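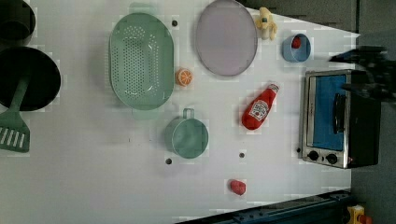

Figure 2. Toy kitchen items on a white tabletop, with an oval lavender plate and a small toaster oven.

4.1 How families talk about pretend food

I went into this part of the study expecting the kids to do most of the naming, and I was wrong. We visited 29 families in Perron and Palska, and in 13 of them a parent named the pretend dish before the child had said a word about it. Jocelyn Poirier, who coded the Palska recordings with me, saw the same thing on her first pass and wrote "the grown-ups are ordering off a menu" in the margin of her sheet - I've kept that as our working label.

What surprised me more was how the names stuck. Once a parent said "soup," it stayed soup, even when the child clearly had something else going on (one boy kept slicing his). Brulleck found a similar pull toward the adult's word in her work on shopping games, though her children were older than ours and had a lot more to say back.

We also had 2 families who switched languages halfway through a meal. I left them out of the counts for this section, but I come back to them in 4.3, where the question of who gets to rename a dish is a good deal messier.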